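The Gray One

Elba Ibarra had said she would give the job to a machine the day a machine could fold a towel, and Amancay Troncoso had written that down on the back of an envelope and made her sign it. That was in May. The envelope was still on the refrigerator at the guesthouse, under a magnet, with grease on one corner.

Now Amancay was back with a laptop and a Sivix arm in two cases, and she wanted the upstairs bedroom.

"Why not the laundry room?" Elba said.

"The tables in there are white. It needs to learn on a bed, too. People fold on beds."

Elba did fold on beds. She had 37 towels to get through before the weekend and she carried the first armful up with her. Amancay had already picked out a dark gray cloth, a fuzzy thing the size of a hand towel, and put it on the pink blanket.

"You couldn't start with an easy one?"

"It slips less. And it stands out."

"It sheds," Elba said. "You'll see."

The way Sikau had set it up, a person did the chore first with the fingers in her own hand, over and over, and the arm would get its turn once it had enough to go on. Amancay wanted 500 folds. Elba thought this was a lot of times to show anybody anything. Her niece had needed two.

She took the grip and tried it. The fingers closed when she squeezed. She went down on the cloth too hard the first time and came up with blanket.

"Lighter," Amancay said.

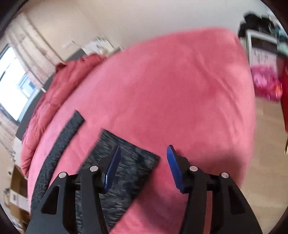
Page last changed: Monday, March 7, 2022

By lunch she had stopped catching the blanket. She could bring the fingers down wide, close on an edge, lift it and lay it over. The second fold was harder because the cloth was thick by then and the corner wanted to spring back. With her own hands she would have pressed it flat with a palm. She kept reaching over with her left to do it, and Amancay kept telling her that one wouldn't count.

"So it can't pat," Elba said.

"It hasn't got anything to pat with."

"Then it'll never get a towel to stay folded."

Amancay typed something. Elba asked what it was, and she said she was writing down patting.

They did 115 that day. Elba did her own towels in between, standing at the other side of the bed, and had the whole stack done and carried down before the machine's pile had anything in it you could put on a shelf.

The arm had its turn on the Thursday after next. Amancay clamped it to a board beside the mattress and they both stood back against the wall. It came down wide and light, the way Elba did, and closed on the edge at the first try. It laid the cloth over. Then it waited a long time, went for the corner, missed, went again, and got it. The fold held for a second and opened partway up.

"Four minutes," Amancay said.

"It hesitates right where I do."

"It got that from you."

Elba leaned over and looked at the towel. The edges were off by a thumb's width. She had hired people who did worse, and one of them had stayed all winter. She asked if it could do a fitted sheet and Amancay laughed and then saw she meant it.

"No. Not for years, maybe."

"Shirts?"

"Masa has one that does shirts, if you lay them out flat for it first."

"If I've laid it out flat I've done the work," Elba said.

She put her palm on the cloth and pressed it down, and it stayed. Downstairs the dryer buzzed. She asked Amancay to bring the basket on her way, and they went down to empty it, and the envelope stayed where it was on the refrigerator.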